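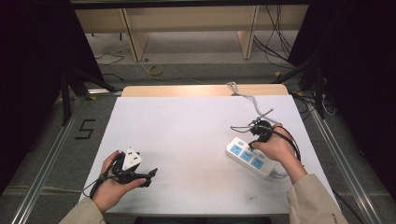 Skeritz Lanard Tabletop Scoreboard for Karate

Electronic scoreboard and bout timer for kumite, for club nights, gradings and regional tournaments. Sold as a set with display, control box, carry case and power supply.

Item number: 211
Display width: 32 inches
Weight with case: 19 pounds
Warranty: two years, parts and labor
Availability: in stock, ships from Posunero

Overview

The Lanard is a two-sided scoreboard that stands on the officials' table. The competitors, the coaches and the public all see the same score, because the back of the display mirrors the front with the red and blue sides swapped to match what people on that side of the mat are looking at. You can turn the swap off in the setup menu if your table is against a wall.

It replaces the Lanard Club, which we stopped making last November. The old model had a single-sided display and a wired control box only. Spare cables and feet for the Lanard Club are still available. Its control box does not work with the new display.

The score digits are red and blue, the clock is white. Brightness has four levels. The lowest is fine for a dojo in the evening and the highest is meant for sports halls with windows along one side. The display is not made for outdoor use.

Timing

The clock counts down from any time you set, in steps of one second. The last setting you used comes up again when you switch on, so if you are running a long category you only need to press Reset between bouts. Tenths of a second are shown for the final fifteen seconds.

There are two sounds, a short one for the warning and a long one for time. Volume is adjustable. If several areas are running side by side, set each board to a different tone so the referees know which buzzer belongs to their mat. Tones are numbered in the menu and there are 11 to choose from.

The clock stops and starts with the large button on top of the control box. It has a raised ring so the timekeeper can find it without looking down. We moved it to the center on this model after clubs with left-handed timekeepers asked us to.

Scoring

Each side has its own row of buttons: yuko, waza-ari and ippon, plus one for taking a point back. Points are added to the total right away. Senshu is shown as a lit dot next to the score and can be given or removed while the clock is stopped. Penalties show as a row of small lights under each score.

When one side reaches the point lead you have set, the clock stops and the total blinks. Nothing is locked at that stage. The referee may still want a score changed, and the operator can do that until Reset is held down for two seconds.

For kata there is a flag mode. The operator enters the number of red and blue flags and the display shows both until it is cleared. Decimal scoring for kata is not supported on this model.

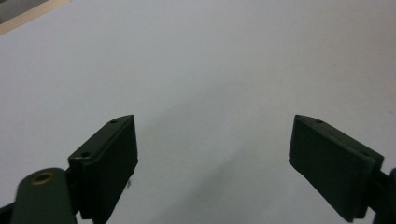 Team matches can be stored as well. The board keeps the bout wins and total points for both teams and shows them when you press Team. Switching the power off clears the team memory, so write the result on the sheet before you pack up.

Control box

The control box connects by cable or by radio. The cable in the set is long enough for most table layouts, and a longer one is available as an accessory. In radio mode the box runs on a built-in battery that charges from the display whenever the cable is plugged in. A full charge gives more than 19 hours of normal use.

Each box is paired to one display. If you own several sets, put the numbered stickers on both parts when you unpack them. Pairing again takes a minute or so but it is easy to mix them up on a busy morning.

The button labels are on a printed sheet under a clear cover. You can slide the sheet out and put in your own if your officials work in another language. Blank sheets can be requested by email.

Setting up

Stand the display on a level table with both feet folded out until they click.
Plug the power supply into the display first and then into the wall.
Switch on the display and wait for the clock to show.
Switch on the control box. The small light turns steady when the two are connected.
Set the bout time and point lead, then press Reset.
Run a test bout of a few seconds and check the buzzer from the far corner of the mat.

Keep the power cable behind the table and tape it down where people walk. The display draws little power and can share an outlet with a laptop and a printer.

Care

Wipe the front and back with a dry or slightly damp cloth. Do not use glass cleaner on the display, it will cloud the surface over time. Store the set indoors in its case. If it has been in a cold car overnight, let it come up to room temperature before you switch it on.

The feet are held by two screws each and can be replaced at home. Anything inside the display should be left to us or to a dealer. Opening it ends the warranty.

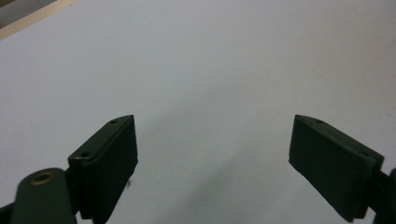 Two dark green gripper fingers with a white surface behind them.

Accessories

Ondrejka floor stand. Raises the display to standing eye level, for halls where the table sits low or behind a barrier. Folds flat. Does not fit in the carry case.

Long control cable. For tables set back from the edge of the mat.

Second control box. For a training operator or as a spare on tournament days. Only one box can be active at a time.

Ondrejka double case. Holds two complete sets, with wheels and a pull handle.

Replacement feet, pair.

What is in the set

Lanard display
Control box with built-in battery
Control cable
Power supply
Carry case with shoulder strap
Numbered stickers
Printed manual

Ordering and rental

Single sets can be ordered through the shop and are usually sent within two working days. Clubs and associations ordering four or more sets should write to Usa Saithong in club sales for a quote. Delivery to a tournament venue is possible, but please give us the name of someone on site who can sign for the boxes.

We also rent the Lanard by the weekend. Rental sets come with the floor stand and a spare control box. They go out quickly in the spring and in November, so ask early. The rental fee is taken off the price if you buy the same model within six months.

Returns are accepted for 30 days if the set is complete and in its case. For warranty repairs, send us the serial number from the bottom of the display along with a short note on what is wrong. Control boxes should be sent back together with their display - we test them as a pair.

Page last updated May 30, 2023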